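Cara Daily Cleaner for Polished Tiles
Concentrate for glossy porcelain, glazed ceramic and sealed marble floors

Home / Floor care / Hard floors / Cara

In stock at our warehouse in Botport
Bottle with measuring cap, or canister for refilling
Perfume: very light, also available without perfume

A glossy tile floor is beautiful on the day when it is laid, and after this it is a floor which shows everything. Footprints of bare feet, drops from the kitchen, the grey line where the mop has turned. Many customers write to us that they clean more often than before and the floor looks worse than before. In most cases the tile has no damage at all. There is a thin layer of old cleaner on it, and each new washing adds a little more.

Cara was developed for this kind of floor. It contains no wax, no soap and no shine additive. The shine of a polished tile comes from its own surface, and a cleaner has only to leave this surface free. When the water has dried, there should be nothing to see and nothing to feel under the hand.

How to use

Remove sand and dust first with a soft broom or with the vacuum cleaner. Please do not skip this step, a wet mop pushes sand across the tile and can make fine scratches.

Fill a bucket with eight litres of lukewarm water and add 70 ml of Cara. The measuring cap has a line for this quantity. Wet a flat microfibre mop, wring it well and work backwards towards the door, in lanes which overlap a little. Rinse the mop often and change the water when it becomes cloudy. It is not necessary to wash again with clear water.

If you have large windows, clean in the direction of the light. You will see at once where you have already been.
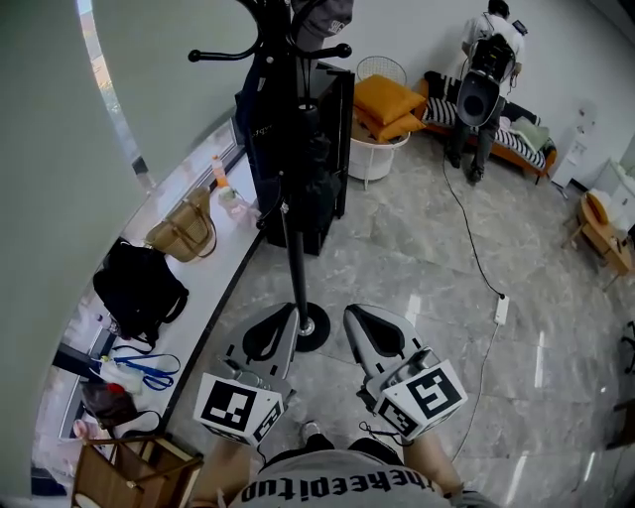
For the first treatment of a floor with old residues, use a double quantity of Cara and let the solution stay on the tiles for four minutes. It must not dry during this time. Then take it up with a clean mop and wash once with clear water. On floors which were treated for years with a shine product, this first treatment must sometimes be repeated.

Grey and marble-patterned tiles

We receive the most questions about grey tiles with a marble pattern. The veins hide crumbs very well, but the glossy areas between them do not hide streaks. With these floors the dose is important. More cleaner does not clean better, it leaves more behind. If you see streaks after drying, use half of the quantity next time before you change anything else.

Please look also at your mop. Fabric softener in the washing machine stays in the fibres and comes onto the floor with the next cleaning. We recommend to keep two mop covers in use, so one can dry completely.

Suitable for
Polished and semi-polished porcelain stoneware
Glazed wall and floor tiles
Marble and other natural stone, if it is sealed
Cement joints, epoxy joints
Underfloor heating (switch it off in good time before you clean, or the water dries too quickly)

Not suitable for
Unsealed stone and raw terracotta
Oiled or waxed wood
Cement haze after laying. For this please use a special remover and follow the advice of your tiler.

If you are not sure whether your stone is sealed, put a drop of water on a place behind a door. When the stone becomes dark under the drop, the sealing is missing or worn.

Which mop we recommend

We test Cara with the Kaneko flat mop, short pile, and we sell both together as a set. Other flat mops also give good results if the pile is short and dense. String mops carry too much water for a polished surface. Steam cleaners we do not recommend on sealed stone.

Storage and safety

Store the bottle upright, closed and without frost. Keep away from children. Do not mix with chlorine cleaners or with descaler. In case of contact with the eyes, rinse with plenty of water and seek medical advice if the irritation continues. The safety data sheet can be downloaded below.

Delivery

The canister is shipped separately from the bottles. Orders for cleaning companies and building managers go through our Rotden trade account. Thibault Cordier in customer service answers questions about quantities and prices for larger floors, in English or French. When you write to him, please tell us the type of tile and the product you have used until now.

The label of the bottle will change in September. The recipe stays the same.

Product information updated: Apr 27, 2026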